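Library > Millach Handbook of Applied Automation > Part Two > Chapter 5

Reading time: 13 min

CHAPTER 5
Comparing Grippers on Thin Things

Awuor Kashindye and Siwan Wogan

Most gripper comparisons start with a cube. Foam cube, plastic cube, a can of something. Fine for checking that the thing closes. Not much use after that, every gripper on the market picks up a cube.

This chapter is about thin things. Chopsticks, forks, spoons, keys, pens. Long, narrow, low to the table, often touching each other. Two-finger grippers do badly here and they do badly in different ways, so thin objects sort one design from another fast.

We compare two hands throughout. The Pleltatau, parallel jaw, fingers stay parallel the whole way in. And the Fehr, linkage driven, where the tips swing through a shallow arc and drop a bit as they close. That drop matters. On a hard table it means contact. On a table with a cloth it means the tips can drag the cloth, and then everything on the cloth moves too.

5.1 What you need before you start

Read Chapter 4 on pad materials. Have the Farnar controller set to position mode, not force mode (force mode comes in at 5.6). Write down the pad you are using. Students skip this and then cant explain thier own numbers.

A word on the numbers. Our full set was 1447 grasps, 211 of them on wooden chopsticks alone. We threw out 22 where the log had gaps. Small set. Enough to see a pattern, too small to argue over decimals.

5.2 Setting the table

Do not line objects up. Lay them in a loose row, some crossing, a fork handle over a metal chopstick, the wooden ones next to the metal ones. Mixed materials on purpose. A textured pad holds carved wood well and may slip on smooth metal of the same width.

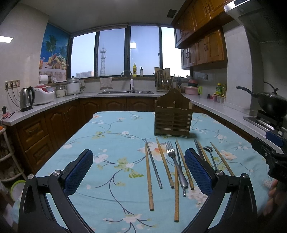 Always pick the top object first. Then note what happened to the ones under it: stayed, shifted, came along. We log "came along" as a failure even when the target was lifted cleanly. Some readers of the first draft disagreed. See the discussion at 5.5.

Approach angle next. Start straight down, then tilt in small steps.

Millach Handbook of Applied Automation | Contact the editors | Copyright Millach | Back to top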